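Inicio Explorar Notificaciones Mensajes Listas Guardados Perfil Más

Hilo sobre secado de semillas de tomate y pimiento para conservación doméstica. Va sin introducción larga, que ya la puse en el de fermentación. mayo de 2024

Lo que limita la vida de una semilla guardada es la humedad interna, y después la temperatura. El frigorífico no arregla una semilla mal secada. La congela, en el peor de los casos, con agua dentro, y el embrión se rompe.

La regla clásica de Harrington: por cada punto porcentual de humedad que se le quita a la semilla, se duplica aproximadamente su longevidad. Vale para semillas ortodoxas y dentro de un rango. Por debajo de cierto contenido deja de cumplirse.

Objetivo práctico: humedad de la semilla por debajo del 8 %. En casa no se mide directamente. Se mide la humedad relativa del aire en equilibrio con ella, dentro de un bote cerrado, con un higrómetro pequeño.

Yo uso un Nernano, que es barato y deriva un poco. Lo calibro con sal común húmeda en bolsa hermética: tiene que marcar 75 %. Si marca otra cosa, se apunta la diferencia en una etiqueta y se resta siempre.

Primera fase, secado al aire. Capa única, sin montones, a la sombra y con ventilación suave. Nada de horno, ni siquiera con la puerta abierta. Por encima de 35 °C la semilla húmeda empieza a perder vigor, aunque por fuera no se note.

El papel de cocina no sirve para tomate. La semilla se pega, y al arrancarla se lleva fibra o pierde parte de la cubierta. Filtro de café, plato esmaltado o plástico liso. Remover dos veces al día, con los dedos secos.

[Sobre el plástico liso] Inconveniente: no absorbe ni deja pasar el aire por debajo. Escurrir antes en colador fino y secar el culo del colador con un trapo. Cuando la semilla suena al moverla, se pasa a la segunda fase.

Segunda fase, desecante. Gel de sílice en proporción 1:1 en peso con la semilla, los dos en un bote hermético, la semilla en sobre de papel. En semilla pequeña dejo pasar más de 10 días y luego cambio de bote. El arroz tostado funciona, pero su capacidad es menor y hay que poner bastante más.

La variedad con la que peor me ha ido es Konstantinidis, un tomate de carne con semilla grande y gelatina muy densa. Si la fermentación se queda corta, queda película, y esa película retiene agua durante toda la primera fase. En el lote de agosto tuve que repetir el lavado.

Pimiento Clardale: sin fermentar, semilla directa del fruto maduro. Seca antes que el tomate, pero se oscurece si se amontona. El color tostado no siempre implica semilla muerta. Se comprueba con un ensayo de germinación, a ojo no vale.

Ensayo de germinación: 100 semillas si el lote lo permite, en papel húmedo, a temperatura estable. Con menos semillas el porcentaje pierde precisión y conviene anotar el tamaño de la muestra al lado del resultado.

Bandeja lisa, con reborde:

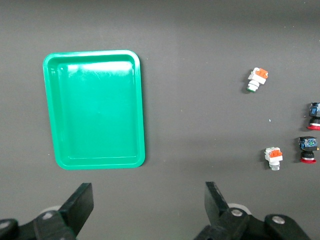 Fuker responde que en zona costera la primera fase no le baja nunca del 65 % de humedad relativa, y que prefiere pasar al gel de sílice en cuanto la semilla está suelta, aunque tenga que regenerarlo antes.

Correcto para costa. Con 65 % ambiente el aire no va a secar más, por mucho que se espere. Regenerar el gel a 110 °C si es del naranja, hasta que recupere el color, y dejarlo enfriar en bote cerrado - si se enfría al aire vuelve a cargar.

Etiquetado: variedad, año de cosecha, lectura del higrómetro al cerrar y resultado del ensayo. A lápiz. El rotulador se va con el tiempo y dentro del bote suelta disolvente.

Al sacar el bote del frío, no abrirlo hasta que esté a temperatura ambiente. Si se abre antes, condensa encima de la semilla. Sigo otro día con judía y guisante, que llevan además congelación contra gorgojo.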